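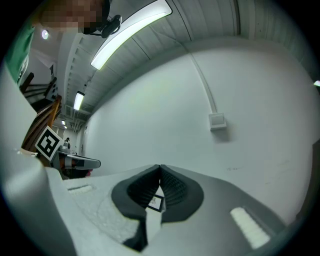
房间安全与整理检查表（含检查意见）

适用场所：Tindonura 公寓三层公共活动室
表单编号：119
检查日期：2025年10月26日
检查单位：Lebrun 物业安全管理部
依据：Furnach 室内用品管理办法第14条及其附表

填写说明：各项结果分为“合格”“待整改”“不适用”。凡填“待整改”者，须在意见栏写明处理要求及期限。

一、墙面与顶面
1. 白色顶面有无开裂、渗漏痕迹。
结果：合格。
意见：六月补刷后未发现新增裂纹，维持季度巡查。
2. 墙面上下两色交接处是否平整。
结果：合格。
意见：交接处如有翘边，应及时报修，不得自行用胶带遮盖。

二、桌面及摆放物品
1. 桌体是否稳固，四周有无尖角。
结果：合格。
意见：椭圆形白色大桌边缘为弧形，逐段触摸无毛刺。加压试验约50公斤，桌体未见晃动。
2. 桌面小件物品是否便于收纳。
结果：待整改。
意见：小型圆形物品容易滚落，使用完毕后应放入带盖收纳盒，盒内按大小分格，不得与清洁用品混放。

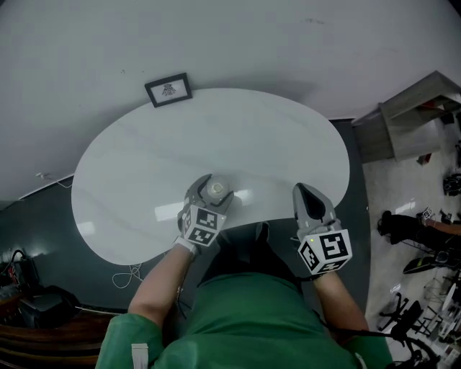

收纳盒统一选用 Horar 中号，置于桌面中部，不得压在桌沿。桌上带黑色边框的小画框靠近远侧桌沿，建议向内移动，或改为上墙固定。大理石样纹理的桌面应以微湿软布擦拭，禁用研磨类清洁剂；顶灯在桌面上形成反光，长时间从事细小物件整理的，可适当调整座位方向。

三、线缆与地面
1. 线缆是否固定，有无垂落。
结果：待整改。
意见：墙边白色细线呈环状下垂，应加装线卡，沿墙固定。成团的黑色线缆应理顺、分束，并在两端粘贴标签。
2. 桌下及座位两侧是否留有通行空间。
结果：合格。
意见：包袋类物品不得放置于通道。深灰色地面上不易看清深色线缆，清扫前应先行查看。
3. 小型电子设备是否单独放置。
结果：待整改。
意见：应与线缆分开存放，设备上方不得覆盖织物。

四、人员操作
1. 坐姿作业时，身体与桌沿是否保持适当距离。
结果：合格。
意见：长袖衣物袖口应收紧，前臂附近如有线缆，应留出足够余量，避免牵拉桌面物品。
2. 取放小件物品时，是否先清出落放位置。
结果：合格。
意见：无补充。

五、消防与应急
1. 出口是否畅通，门扇能否完全开启。
结果：合格。
2. 灭火器压力是否在有效范围内。
结果：合格。
意见：检查标签字迹已淡，下次巡查时更换。
3. 急救箱用品是否齐全。
结果：待整改。
意见：创可贴及消毒棉片不足，由物业仓库补充，领用情况登记在册。

六、整改要求
线缆固定及小件收纳两项，应于本表签发后3日内完成；急救用品随下一批物资补齐。整改完成后，由使用单位在本表背面注明完成情况并加盖公章，交物业安全管理部复核。复核未通过的，活动室暂停预约，直至相关项目合格。

本表一式两份，使用单位与物业安全管理部各存一份。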